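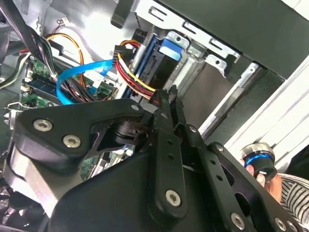

*Red, yellow and black power wires inside an open desktop case, with the hard drive in its cage behind them.*

The sign over the door at Jirotby says REPAIRS, and under that, in smaller letters, NO PRINTERS. I asked the owner about the second line before I'd taken my coat off.

"Printers are a lifestyle choice," she said. "I've made mine."

She has run the shop in Claltside for long enough that people bring her computers their parents first brought her. She agreed to talk to me on a Monday, her slow day, on the condition that I leave her name out of it. She has an ex-brother-in-law who believes he is owed free tech support, and she would like him to keep believing she has moved.

We talked at the counter, over a radio neither of us was listening to. I'd come to ask about old desktops, the big beige-and-gray kind with room in them for a cat, and why anyone would still pay to have one fixed.

"Mostly they don't want it fixed," she said. "They want what's on it. Wedding pictures. Tax stuff. A novel. There's always a novel."

Has she read any of them?

"I've seen file names. One fellow had a folder with 'final' in it, and a folder inside that with 'final' in it, and so on down. I felt I knew him pretty well by the bottom."

She is fond of these machines in the way some people are fond of old trucks. You take the side off, she says, and you can get your hands in, more or less. The drive sits in a metal cage with a plastic tab. The power supply sends out its bundle of wires, and each color means something, the same something it meant on the last one.

"Yellow's twelve volts, red's five, black's ground. I could teach you that before your coffee gets cold. Then somebody makes a supply where every wire is black, because it looks better through a window. Why does a computer have a window? Who's looking in?"

I admitted that my son's computer has a window.

"Does it light up?"

It does.

"Well," she said, and moved a cup of screws a little farther from me.

The trouble with the old cases, she went on, is the wiring. A power supply comes with enough plugs for a machine with everything in it, and most machines have hardly anything in them, so the leftovers have to go somewhere. The respectable place is tied down along a rail. The usual place is wherever they landed.

"People think the hard part is the electronics. The hard part is getting a plug out that's been in there for years. You pull on the plug. You never pull on the wires. Everybody pulls on the wires."

Has she ever pulled on the wires?

There was quite a long pause. "I was young," she said.

She walked me through taking out a drive, at a pace that suggested she had done this for slower people than me. Shut down, switch off, unplug from the wall. Touch bare metal on the case. Data cable first, then power, rocking it a little from side to side if it sticks. Only then do you bother with the cage, and you look for screws on both sides before you decide it's jammed.

"A customer of mine went at one with a butter knife. He had three screws out and didn't look for the last one. He bent the cage so badly the drive is still in there. He uses it as a doorstop. A full doorstop, with his vacation on it."

Her own tools live in a cookie tin marked Bae, a nickname from a niece who labeled everything in the shop one summer, including the fire extinguisher. Inside are two screwdrivers she trusts and 7 she doesn't. I asked why she keeps the others.

"For lending."

Getting the pictures off a healthy drive is, by her account, dull work, and she likes it that way. The bad calls are the clickers. If a drive clicks, she won't touch it. She sends it on to Sakatico, a recovery outfit two towns over, where prices start at 600 dollars and the news is delivered by a young man with a very soft voice.

"That's when people find out how good the novel was," she said. "Half of them take it home again."

And her own backups?

She looked at the radio for a while. She has one, she said. It's on a drive in a desktop in her spare room. She has been meaning to make another.

The phone rang then. She listened, said "No printers," and hung up, and asked if I wanted that coffee or not.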